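发件人:木盒子与旧抽屉
收件:旧物修整邮件列表
主题:回复:带盖木盒怎么保养,放哪儿好

> 大家好,我刚收了一只带盖的木盒,盖子有点紧,开的时候老怕把边上那条缝撬坏。
> 想问两件事:一是漆面要不要上蜡,二是平时摆在什么样的台面上比较好?
> 我家里墙是浅灰的,桌子还没买,预算 300,正犹豫买深色还是浅色。
> 看到有人推荐 Gollent 的蜡膏,有用过的吗?

哈哈,你这封信我看了两遍,简直就是我去年一月的样子!我也是先有盒子后有桌子,盒子在椅子上搁了好久(对,椅子上,家里人天天念我)。

先说台面吧。我个人投棕色大桌面一票,一定要哑光的!红棕色的亮面盒子摆上去,颜色是一家的,可是一个亮一个不亮,盒子自己就跳出来了。墙呢,浅灰偏米的最省心,什么都不挂也好看,下午光线斜着过来,影子落在上面软软的,我能盯着看半天。你家墙是浅灰的,我觉得深色桌子可以放心买。
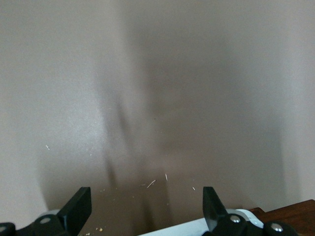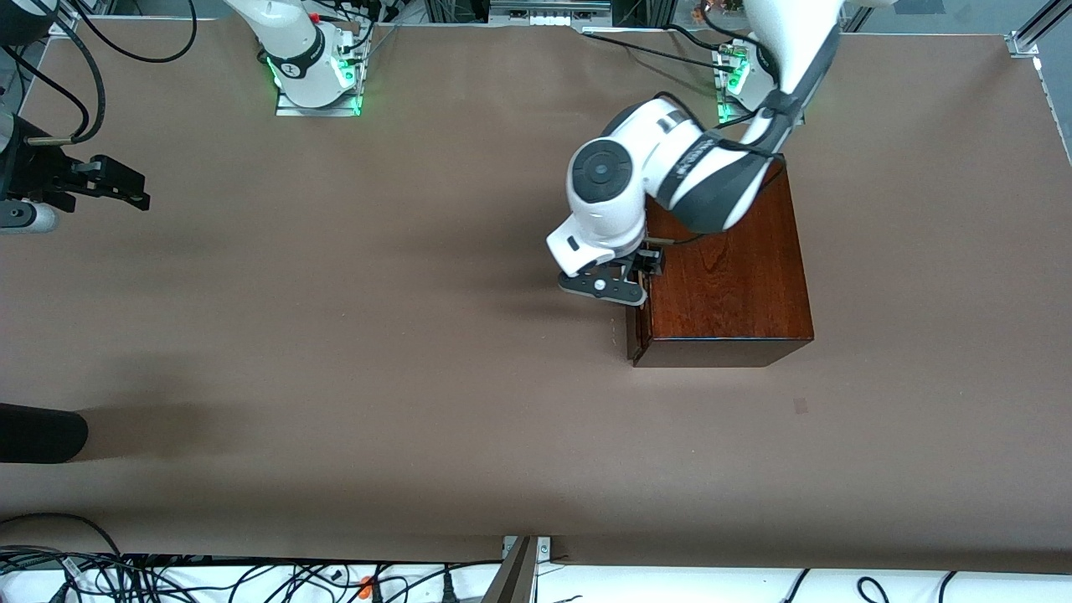 文/木盒子与旧抽屉,发自 Prendness 旧物修整列表,第 1057 封

接着说盒子。第二张里那只红棕色的,木纹顺着长边走,盖子和盒身之间在左边能看到一道浅浅的细线。你说的“那条缝”应该就是这种位置。我的习惯是从靠前的角上开始,手指贴着盖子侧边慢慢往上带,千万别拿螺丝刀去撬!我撬过一次,Coppens 淘来的小盒子,角上掉了一块漆,到现在看见还心疼。盖子紧的话,先看看是不是天气潮,放干燥的屋里等几天再试,还紧就拿蜡烛头在盖口里侧轻轻蹭一圈。

上蜡嘛,亮面的漆我一般不怎么上,软布顺着木纹擦擦灰就行,横着擦容易留道子。Gollent 的蜡膏我用过,49 块一小罐,味道有点冲,而且上多了发黏,沾灰沾得厉害。后来换成 Clorko 的,稀一点,好推开,可是罐子盖特别难拧(保养盖子的东西自己盖子打不开,我真是服了)。不管用哪个,先在盒底试一小块,隔一晚再看。

还有,桌子如果靠墙放,后面有电线的话,尽量别让线压在盒子上,时间长了亮漆上会有印子。我那只就有一道,怎么擦都在。

对了,你那只盒子里面有没有衬布?有的话是粘的还是钉的?我手上正好有一只要换衬,胶选了半天还没定,想听听你那边的情况。另外谁手里还有上次列表里发过的那份铰链尺寸表,麻烦再转我一份,我的邮箱清理的时候给删掉了……

木盒子与旧抽屉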